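Brèves de droit pénal : acheter d'occasion, et le recel alors ?

Vite fait avant l'atelier de jeudi, parce que la question revient sans arrêt à la permanence. On achète un vélo, un téléphone, une perceuse sur une appli. Prix très bas. Pas de facture. Et un matin, convocation au commissariat.

Le recel, c'est détenir, cacher ou transmettre une chose en sachant qu'elle vient d'un crime ou d'un délit. En profiter aussi, ça compte. Pas besoin d'avoir volé soi-même, pas besoin non plus de connaitre le voleur. Tout se joue sur le « en sachant ».

Et là, les juges regardent les circonstances. Le prix, le lieu de la remise, l'heure, la tête de l'annonce. Dossier vu par Lejla Softić au cabinet Slaoui : un vélo électrique Zevoretti quasi neuf, payé 40 euros en liquide sur un parking, batterie sans clé. Difficile de plaider la bonne foi après ça. Autre cas, une perceuse Drolten à 35 euros, annonce détaillée, vendeur identifié, échanges conservés. Classement sans suite.

Donc : garder les messages, la capture de l'annonce, le nom du vendeur. Demander la facture, même une copie. Noter le numéro de série quand il y en a un. Si un doute arrive après l'achat, ne pas revendre, surtout pas, et prendre conseil avant d'aller s'expliquer.

Attention aussi, l'acheteur de bonne foi n'est pas pour autant sûr de garder l'objet. Le propriétaire volé peut le revendiquer, c'est du civil, on y reviendra dans un prochain numéro (Tarek Hourani prépare un papier la-dessus).

Permanence gratuite jeudi à 14 h, salle Waltero. Apporter les pièces, pas seulement le téléphone.
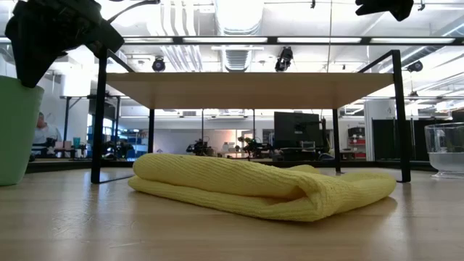

Temps de lecture : 4 min

Une question sur le recel ? Répondre directement à cette lettre, on trie en fin de semaine.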